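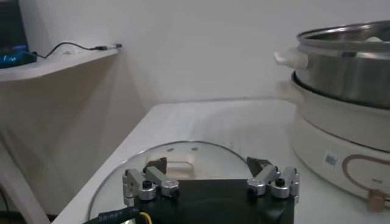

College Admissions and the Personal Statement
Handout 2 — What the reader sees

Read this before Wednesday. I will know if you haven't, mostly by the number of times you say "passion."

1. The arithmetic

Rimoscombe College had 558 applications for its engineering program and made 205 offers. Many of those students held offers elsewhere and went elsewhere. An offer is a school asking you to dance. Students who collect a dozen still have to pick one, and the other eleven get a polite email, ideally before May.

Terms to know: offer, yield, deposit, deferral, waitlist (a place where hope is stored at room temperature).

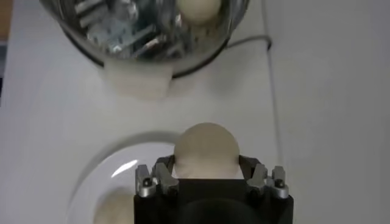
A gripper holding a cream-colored ball.

2. The essay

Charalambos Economou read files at Rimoscombe for years and gave each essay one pass, with coffee. His advice to my last class was to write about something small. He still remembers an applicant who spent the whole page on her bus route. He remembers none of the ones who discovered leadership on a ski trip.

Compare the two Nerier Scholarship essays in your packet. The first uses "impact" as a verb and a noun in the same sentence. Mark where you stopped believing the writer — most of you will stop in the same place.
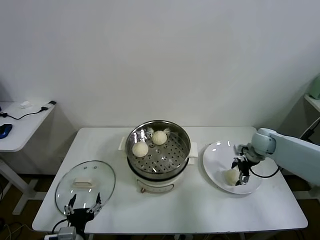

3. Money

The sticker price is the number on the website. The net price is what your family pays after grants. Loans are listed under "aid" in many award letters, and that is a generous use of the word. For the Dursun award letter, work out the net price with the loans removed. Show your steps.

Nevzat Öztürkmen from the aid office visits in the second hour. Ask him about appeals. He likes them more than you'd expect.

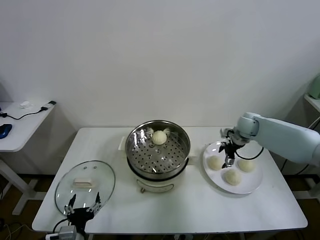
Steamer, one bun, and the lid held to the left.

For next time: a draft opening, 100 words at most. No dictionary definitions, no quotations from Einstein, real or otherwise. Bring two printed copies, stapled.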